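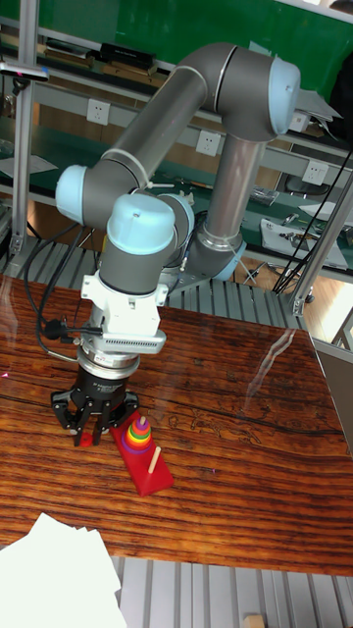
Fig. 1. Arm and tower at the bench. Gripper open beside the board.

Session 2: Moving rings between pegs

Read this before you come to the bench on Tuesday. You will work in pairs. One person drives from the terminal, the other keeps a hand near the stop button and writes the log. Swap at half time.

The task is the Tower of Hanoi. Only one ring moves at a time, and a larger ring never goes on a smaller one. The puzzle itself is easy to solve on paper, so do that first and bring your move list with you. Marks are for the motion, the grasp and the log.

Setting up

Start Skimulside and load the bench file, not the one from Session 1. Check that the tool is set to the three-finger gripper. Zero the force sensor with the fingers open and clear of everything. The speed limit is 300 mm per minute for all first runs. You may raise it to 3000 once a move has been repeated without a fault, and only above the safe height.

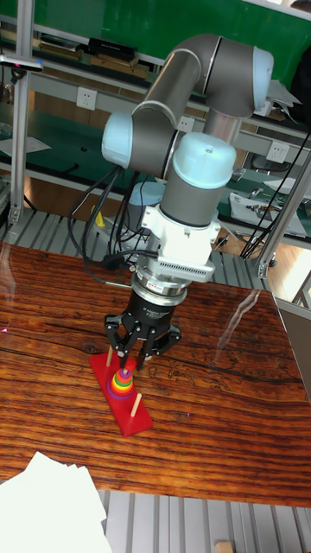

Fig. 2. Fingers open over the toy, with the stack on the middle peg.

Teaching a peg

Each peg needs two taught points: one above it and one at grasp height. Bring the wrist down vertically. If the tool is tilted even a little, the ring will bind on the peg when you lift. The board sits diagonally on the table, so do not copy the x value from one peg to the next. Teach each one separately and save it under a name your partner can read.
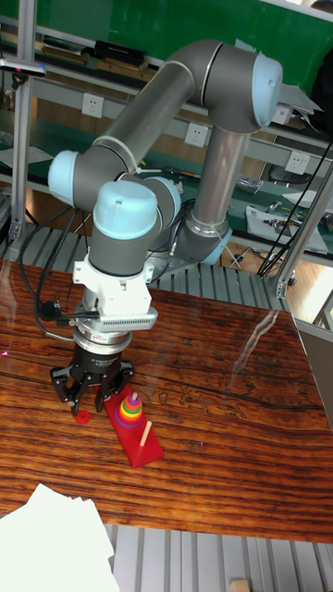

Close the fingers slowly and watch the force reading. Stop as soon as all three fingers are in contact. If a ring drops, pause the program, open the fingers and raise the arm to safe height before anyone reaches in. Write the drop in the log with the line number. A logged drop costs no marks. A missing one does.

Log and hand-in

Save the run as a Misteo file with your pair number at the front. The error you are most likely to meet is 2589, which means the target is out of reach from the present elbow position. Move back to the start pose and try again.

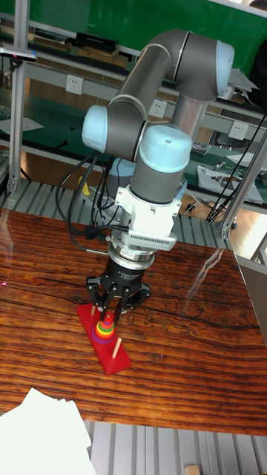

Hand in the move list, the saved points and one page on what you changed between your first and last run. Hand-drawn sketches are fine. Late work goes to Duangjai Khamphan, at the Paisan room, before the end of February.

Filed under: Course notes / Robotics lab / Manipulation

Questions about the lab: Duangjai Khamphan, Paisan room | © Paisan Robotics Teaching | Back to top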